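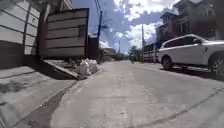 **Beyene Street to get its trash day back, sort of**

9/28/26

Residents of Villov's hillside blocks will go back to weekly trash pickup next month, the town's public works office said in a notice taped to the door of the library, which has been closed for painting since August.

The notice ends an experiment that began in the spring, when the town replaced its fixed weekly route with what it called "responsive collection." Under that plan, a household with full bags was supposed to report them through a phone app made by Vekico, a software firm in the next county. The app would then work out the best route for the truck. The best route, for a good part of the summer, did not include Beyene Street.

Town officials say the trouble was a matter of addresses. Beyene Street was split into an upper and a lower section when the storm drains were redone, and the lower section was given new house numbers. The app knew the old numbers. The truck's own map knew the new ones. A resident who reported a bag at number 16 would get a cheerful message saying the bag had been collected, and the bag would remain where it was, presumably unaware of this.

"We acknowledge that in some cases the collection status and the collection were not aligned," the public works office said in its notice.

The notice runs to two pages and uses the word "aligned" more than the word "trash."

People on the street adapted in the usual ways. Several households took their bags down the hill to Clilelen Square, where pickup never stopped, and left them beside the fountain at hours when the shops were shut. The shops objected. The town put up a sign by the fountain asking visitors to enjoy it responsibly. A few households reported the same bag over and over, on the theory that the app might be worn down. The app responded by marking them as "high engagement" and awarding them a digital leaf. It isn't clear what the leaf can be exchanged for. A reader who collected 12 of them asked at the town office and was given a pen.

Others just waited. One longtime resident of the upper section told this paper that she had lived through two mayors, a water main and the year of the decorative roundabout, and that she could live through this as well. She asked that her name be left out, as she is still in a disagreement with the town over the roundabout.

The return to a fixed schedule comes with conditions. Bags can go out no earlier than the evening before pickup, and must be tied. They should be left at the edge of the driveway, clear of the gutter, so that rainwater has somewhere to go besides the lower section's garages. Anything bigger than a person can lift will need a sticker, sold at the town office for three dollars. The town office opens at 9 a.m., closes for lunch, and in the experience of many residents takes a broad view of lunch.

Yard waste is a separate matter. It will be taken every second week, on a calendar the town plans to mail out in October. Grass and leaves can go in any strong sack. Branches must be bundled and no longer than three feet, a rule that was also in force before the spring and was, by common agreement, ignored by all parties. The notice says it will now be enforced "in a spirit of cooperation." Concrete, tile and dirt from home projects will not be picked up at all and should be driven to the transfer station, where there is a fee and, at most times of day, a line.

The app is not going away. The town signed up for two years, and the notice describes a "new and exciting role" for it, in which residents will be able to look up what day their trash is picked up. This will be the same day each week. Vekico said in a written statement that it was proud of its work with Villov and that the hillside blocks had provided "an unusually rich set of edge cases." The company added that the address problem has been fixed. As of this week, the app places the lower section of Beyene Street in the reservoir.

How much the experiment saved is still being worked out. The town had hoped to cut fuel use by sending the truck only where it was needed. Public works says fuel use did go down, by about 16 percent, and that this was in line with projections. Asked whether the figure had anything to do with the truck skipping a street, the office said it would look into the question and get back to us. We have allowed some space in the next issue.

There will be an open meeting on the new schedule at the Clilelen Square hall before the first pickup. Comments can be made in person or on paper. They can also be sent through the app, though the office recommends paper.

Residents who had bags missed over the summer may ask for a credit on their next service bill. The form asks for the date of each missed pickup, the number of bags and the confirmation code from the app showing that the pickup did not take place. The app issues codes only for pickups that did. Public works says it is aware of this, and that anyone without a code may attach a letter.

The deadline for credit requests is the last day of October. Forms are available at the library, once the paint is dry, and until then at the town office, except during lunch.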